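**Marciniak 518 violin shoulder rest**

The maker says this rest will "open up" your sound. We sell it, and we doubt that. What it does do is stay on the violin, and plenty of pricier rests don't.

The 518 fits full-size instruments only. The feet have 5 height settings, and the lowest is still too tall for some short-necked players. Eugeniusz Głowacki, who teaches at our Nudville shop, tried one through June and went back to his old Urwood. His students kept theirs – make of that what you will.

The walnut version costs more and sounds the same to us.

- Maple: $1000 for a school set
- Walnut: $1580 for a school set
- Single rests: ask at the counter 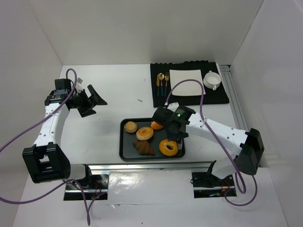 *White tabletop with two white arms, black grippers.*

Returns accepted if the foam is clean. Spare feet ship from Flenthorpe and take a while.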